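Rositz hand, trial unit: pre-use safety check with comments
Filled in by Ulla Koivisto, second reader Kalevi Valtonen
Month: December

1. Emergency stop within reach of the operator: OK
Comment: Stops cleanly from every pose we tried. Lovely short travel on the button, too.

2. Mounting bolts at wrist, marked and tight: OK
Comment: Paint marks all line up. The Heiskanen adapter plate fits so well I wanted to order a second one on the spot.

3. Fabric sleeve, no tears or loose threads: OK, see comment
Comment: I really like this sleeve! It goes on in 90 seconds and keeps dust off the joints. Do smooth out any bunching after fitting, and check that the lower edge stays clear of the finger joints when the hand closes. 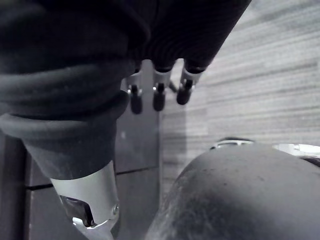 4. Pinch points labeled and explained to all users: NOT YET
Comment: Labels are on order from Skollov. Until they're on, one person at the controls and everyone else behind the line.

5. Fingertips secure, screws seated: OK
Comment: Checked all of them by hand with the power off. Kalevi wants this repeated every 500 cycles, and I agree.

6. Grip force limit set and locked: OK
Comment: Set to 31 newtons for the trial. The menu is a joy, two presses and you're there (our old Fostarov took half a morning and a laptop).

7. Cable slack at full wrist rotation: REDO
Comment: Fine one way, a bit snug the other. Move the clip and test again before the afternoon run.

Result: cleared for supervised use once item 7 is signed. Item 4 stays open until the labels arrive.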